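# So, who are we?

Hi! I started Jundance because I got tired of writing code for things my own hands already knew how to do. Folding a towel takes me a few seconds, and explaining it to a machine line by line took me most of one November (and the towel still came out looking like a sandwich).

So these days we show the robot instead. One of us sits down with a pair of small leader arms, takes hold of the grips, and does the job. The robot arms copy every move while the computer writes it all down — joint angles, gripper openings, camera views. Do that enough times and the robot starts to have a go on its own.

We're a team of nine, in two rooms above the old Brastari print works. The front room is Civau, our teaching floor, where customers come to try the controls. The back room is mostly cables, spare motors and my bike.

## What a teaching day looks like

We pick one job and stick with it. A new operator gets 15 practice runs that we throw away, and then we start saving. A simple pick-and-place might need 700 good runs before I'm happy, and the fussy ones have gone past 2,000. Yes, your shoulders feel it! We swap seats a lot and there's always music on.

I still take a shift myself every week. You learn so much from driving the arms — how early you need to slow down, how much you lean on your sense of touch without noticing, how annoying a slightly tilted cup can be.

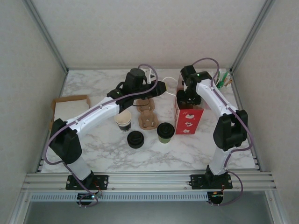
Takeout orders are my favorite thing to teach, if you're asking. Cups, lids, carriers and bags all want a different kind of grip, and paper doesn't forgive you the way a wooden block does. Our longest-running project, Trajkovski, is all about packing drinks with two arms, and it's where most of our new operators learn the ropes.

## Come and have a go

You don't need any robot experience. Gamers pick it up fast, but so do people who knit. Drop us a line through the contact form, tell us what job you'd like to teach, and we'll find you a seat at the controls.

*Page last updated 06/07/2021*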